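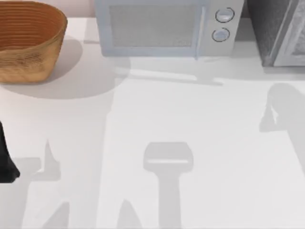
One neighbor on Pumphrey Street told us that we were wasting our time, that people throw out bread because they buy too much of it and no survey was going to change that. We loved getting that comment, as it gave our project its main question! Do people in Pumphrey really buy too much, or do they just store it badly?

We handed out diary sheets to 61 households and asked them to write down every piece of food that went in the trash for 2 weeks in November. By the end we had 1,576 entries to type in, which took us three lunch periods and most of a study hall.

Bread was the top item, just like the neighbor said. But the reason written next to it was usually "went moldy" or "got hard" - very few people wrote "bought too much." Salad greens came second, and we did not see that coming at all.

Next we want to try a freezer test. Half of the households would freeze bread on the day they buy it, and the other half would carry on as usual. The Enilia school fair has already offered us a table to sign people up - we can't wait to get started!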